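4.2 Absorption of the outer parishes and the persistence of local names

The merger that created the present district of Engelbrecht joined three parishes which had until then kept separate rate books, burial grounds and road boards. Trarnley, the largest, brought in most of the taxable property. Elden brought the reservoir and the quarry road. Dallance, which had fewer than a third of Trarnley's households, brought little beyond its railway halt and a row of detached houses built for managers of the works. The merger act dealt at length with debt and water rights and gave one clause to names. It provided that "Engelbrecht" would be used in all official correspondence and left the naming of streets, halts and schools to the new council.

We were interested in how far the older parish names survived in ordinary use after this change, and whether their survival followed the former boundaries. Earlier work on the district has assumed that it did. The assumption rests largely on the postal directories, which kept the parish headings for convenience of sorting long after they had lost any legal force. Directories are a poor guide to speech, and their compilers often copied headings forward from one edition to the next without checking them.

The material for this section comes from two sources. The first is a set of 244 letters to the district council, held in the council's own store and sorted by Thabiso Steyn according to the address the writer gave. The second is a series of household interviews carried out in June by Ekene Etim and Shireen Chauke. Interviews took place in 30 homes, all within nine streets chosen because they cross or run along one of the old parish lines. Respondents were asked where they lived before any place name had been mentioned by the interviewer, and the first name given was recorded as spoken.

The letters show an uneven pattern. Writers from the former Elden used the parish name almost without exception, often leaving out Engelbrecht altogether. Writers from Trarnley moved to the new name early, which may reflect the fact that the council offices stood on Trarnley's main street and that for them the change cost little. Dallance is the difficult case. The name appears in letters from the managers' houses and also in letters from streets which had never belonged to the parish and which lay on the Trarnley side of the line. In several of these the writer complains about house values or the state of the pavement, and it seems likely that Dallance was preferred for its association with the better houses.

The interviews support this reading for the streets east of the halt. Residents there described the boundary of Dallance as running along the stream, up to 100 metres beyond the line drawn on the merger map. None of them mentioned the map. West of the halt the answers were more mixed, and some respondents gave two names, one for the street and one for the school their children attended. Where two names were given we coded the first and kept the second as a note. The coding was done twice, with differences settled by discussion.

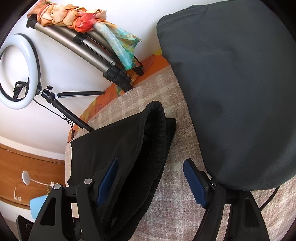
Figure 3. Plaid cloth and a folded black garment.

Themba Oosthuizen, commenting on an earlier draft of this section, objected that the stream cannot have served as a popular boundary for the whole period, as it was put into a culvert when the halt was enlarged and was out of sight for most of its length. The objection is a fair one. We have kept the stream in the account for two reasons. The culvert ends short of the eastern streets, where the water is open again, and the low bridge there is still called the parish bridge by older residents. It remains possible that the bridge alone carries the memory of the boundary and that the stream is named only as the thing the bridge crosses. The interviews do not allow us to separate the two.

A further limit concerns the letters. People who write to a council are not a fair sample of those who live under it, and the Elden letters in particular contain repeated correspondence from a small number of households about the quarry road. Removing the repeated writers lowers the share of Elden usage but leaves the order of the three parishes unchanged. The school registers, which would offer a broader check, are treated in Section 4.3.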